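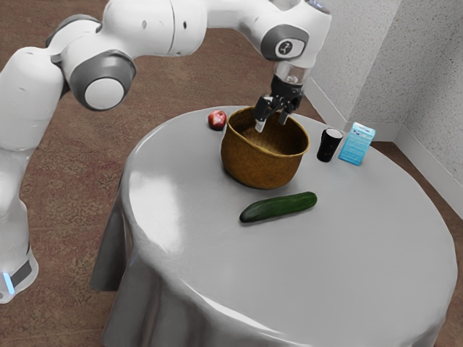 Gisano parallel gripper in the Randum simulator: a long visit with a simple tool

I should say up front that I'm fond of two-finger grippers, so I was always going to be a soft audience for the Gisano model pack. It's a virtual gripper you bolt onto whichever arm you've loaded in Randum, and it comes with a finger controller and a wrist camera preset. I spent most of July with it (mornings, usually, with a big mug of coffee), and my friend Zarmeena Khokhar was kind enough to lend me her tabletop room to try it in.

My test was basket work. I like baskets because they punish you for sloppy approach angles: a deep bowl with a flared rim gives the fingers very little room to wander, and a wide gripper body will happily clip the weave on its way in. I ran 200 episodes with Gisano and then 100 with the older Marchuk gripper on the same arm, mixing the fruit and vegetables as I went.

Setup took me 26 minutes, and a good part of that was me hunting for the flange offset, which lives in a menu I'd have called something else entirely. Once it was in, the fingers lined up with the wrist and I never had to touch it again. The Marchuk took longer and I still don't love where its grasp point ended up!

What won me over is how the thing behaves when you bring it straight down. You can set the descent in small steps, and the finger tips stay where you asked them to be, even with the arm stretched out most of the way across a round table. 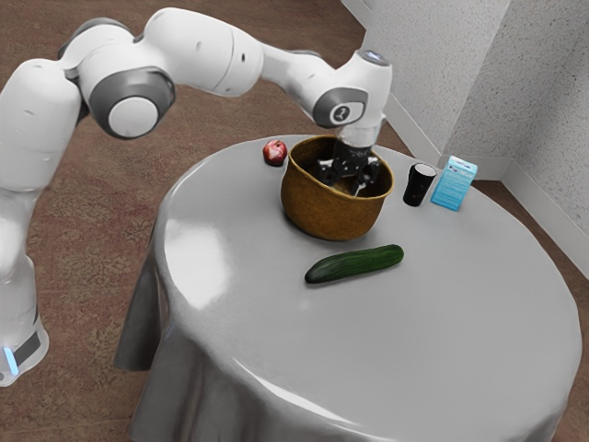
I found I could stop just under the rim, change my mind about the rotation, and go on down without backing all the way out, and after years of starting over every time I fussed with an angle, that felt like a real luxury. The controller does get a bit twitchy if you push the speed up to 9 on the slider, so I left it lower and was perfectly content.

My one real grumble is with grip force. The default is tuned for boxy things, and a cucumber or an apple wants a gentler hand. You can save your own settings per object, bless them, but the save button doesn't tell you whether it saved.

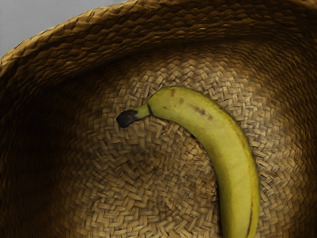

The camera preset

I expected to skip over this part and ended up liking it a great deal. Close views of the basket show the weave clearly enough to judge where the floor ends and the wall begins, and a banana comes through with its speckles and its dark stem tip. The shadowed side of the basket goes very deep brown, though, and I'd have liked an exposure control. Arsen Tymoshchuk tells me the Bilus preset has one, so I may borrow that.

Would I keep it?

Yes, gladly. If you mostly handle cartons and cups, the Marchuk will do you fine and you may already own it. For round, deep or awkward containers I'd take the Gisano, and I've left it on the arm.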